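Wrist view on the appliance task: gripper keeps twisting on the rod
Brerport Student Robotics — Build Help

jgatchalian
Our club is doing the appliance task for the regional in December. The arm has to take hold of the cream rod by the hinge bracket and move it along its arc. We logged 60 tries last week and 19 were clean. In the rest the fingers rotate on the rod partway through. Salazar wants to switch to softer pads. I think our approach angle is wrong.

stustier_dan
Softer pads. We had the same thing last year and it went away.

vmagbanua
I'd leave the pads alone for now. Soft pads hide a bad angle and then you pay for it when the rod is a little off from where you trained. What's your grip force set to?

jgatchalian
265 on our controller scale. We tried lower and it slid right off.

stustier_dan
265 is high. With hard pads you're only touching along a thin line, so it's going to turn no matter how you come in. Virgilio, you guys run Butier fingers, those are a different shape.

vmagbanua
Fair, they are. Still, change one thing at a time. Run a batch with a new angle, then a batch with new pads. Can you post the wrist camera view so we can see how the fingers sit?

jgatchalian
OK, will do the angle first. Salazar can have the pads after that. Wrist view is below — the grip is on the part of the rod under the bracket.
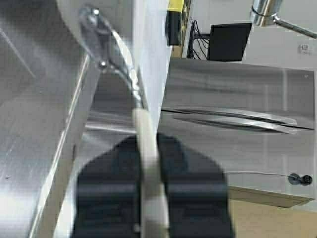

I can get 2 more sessions in before we have to freeze the code, so one for each change. I'll post the numbers in this thread.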